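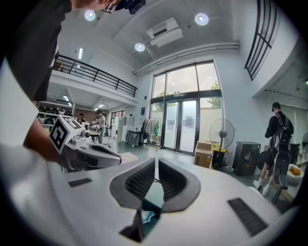 When people come to me for advice on a robot budget, they nearly always start with the price of the arm, and I always ask them to put that number away for a while and tell me about the tools people are going to hold. It's the part of the plan that gets the least thought, and in my experience it causes the most trouble later on. A hand-held gripper looks like a small thing on a price sheet. But look at how much comes with it once the work starts: the white gripper body itself, two fingers with ribbed black pads on their inner faces, a cube printed with black square markers riding on top of the one the operator is holding, the cables and little knobs along its side, and a device worn on the operator's head besides. Every one of those is something that somebody has to choose, pay for, store, clean and, sooner or later, buy again. This chapter is about learning to see all of them before you sign anything.

If you have worked through the earlier chapters, you already have a list of the tasks you want to teach and a fair idea of how many demonstrations you'll want for each. Keep that list beside you as you read. We are going to turn it into a shopping list, and then into a budget, and then (this is the slow part, so put the kettle on) into a calendar that tells you when each bit of money has to be spent. By the end you should be able to sit across from whoever holds the purse and answer their questions without blushing.

What you will do in this chapter

You will separate what you need to buy once from what you will keep buying. You will compare two quotes that don't describe the same thing in the same words. You will plan for floor space, storage and spares. And you will write a one-page request for funds that a person outside your field can read over a cup of coffee.

Words to know

Capital item: something you buy once and expect to keep for years, such as a gripper or a computer.
Consumable: something that wears out with use and has to be replaced, such as finger pads or printed markers.
Lead time: the wait between placing an order and having the goods in your hands.
Station: one full set of equipment for one operator, ready to use.

5.1 Start with the station

Beginners like to shop by category. They price all the grippers, then all the computers, then all the cables, and at the end they have a beautiful set of totals and no idea whether one person could do an hour's work with what's on the list. I did exactly this myself the first time, and I ended up with far too many chargers and not a single stand to put anything on!

So let's begin with the station. Picture one operator at work, from the moment they walk in to the moment they leave, and write down everything they touch. Do they use one gripper or a pair? What do they wear? Where do they put things down? What do they pick up and practice on – and who puts those things back where they started? When you have a station written out on one sheet of paper, you can multiply it with some confidence.

Our running case for this chapter is the Skurketti project, a small training group planning for 4 stations. Their budget for hand-held equipment was set at 3000 dollars per station, and they had two suppliers in mind, Dreltik and Grimshaw. We'll follow them from the first quote to the final order, including one mistake that I have made myself and would like to spare you.

5.2 Two quotes, side by side

Both quotes reached the group on 28 May 2019, and at first glance the choice seemed easy. Dreltik asked for 3000 dollars a station. Grimshaw asked for 2000. Anybody would lean toward the second figure, and the group very nearly did.

Then they laid the two quotes next to their station sheet and went down it line by line, putting a check mark wherever a supplier had covered an item. The Dreltik quote had a check mark on every line. The Grimshaw quote left out 13 items, among them the spare finger pads, the marker cubes, the head-worn device and the carrying cases. None of this was hidden, and there was nothing unfair about it. Grimshaw had priced the grippers because grippers were what the group had asked for.

This is why I keep going on about the sheet of paper. A supplier can only answer the question you put to them. Send your full station sheet along with your request, ask for a price against every line, and ask them to write "not supplied" where that's the case. You'll find most sales people are quite happy to do it, and the good ones will point out something you forgot.

5.3 Things that wear out

Go back to your sheet now and put a C next to each consumable. Finger pads get a C. So do printed markers, which get scuffed and smudged by ordinary handling, and cables, which I have never known to last as long as anyone hoped. Batteries belong here as well, if your equipment uses them, although some groups prefer to count them as capital. Either way will do as long as you stick to it.

How many spares should you order? Ask the supplier two questions: how long the part is expected to last, and what the lead time is on a new one. A cheap part with a long wait deserves a full drawer. The Skurketti group ordered their pads in May and planned a second order for August, when they expected to be working at full pace. Burnov, the firm that handled their deliveries, charged by the shipment, so they combined the August pads with the replacement cables and saved a delivery fee.

5.4 The room

Floor space rarely turns up on a quote, and yet you'll pay for it one way or another. An operator holding a gripper needs room to lean, reach and step back, and two operators working near each other need more than twice what one does, in my opinion. Add a table, shelves for the things not in use, and a clear path for people coming and going with bags and boxes.

Comfort belongs in the budget too. People do slower and sloppier work in a stuffy room, so price the fans or the cooling now, while you still have a say in it. Check the light at the hours you mean to work, particularly if you have large windows and your equipment has to see printed markers. Blinds are a modest expense – but a surprisingly annoying one to get approved halfway through a project.

Before you go on

Take your task list from the last chapter and write out one station in full. Mark each line as capital or consumable. Then hand the sheet to someone who has never seen your work and ask them to pretend they are the operator, reaching for each thing as they need it. Add whatever they reach for that isn't there, and bring the corrected sheet with you to section 5.5, where we'll start putting prices on it.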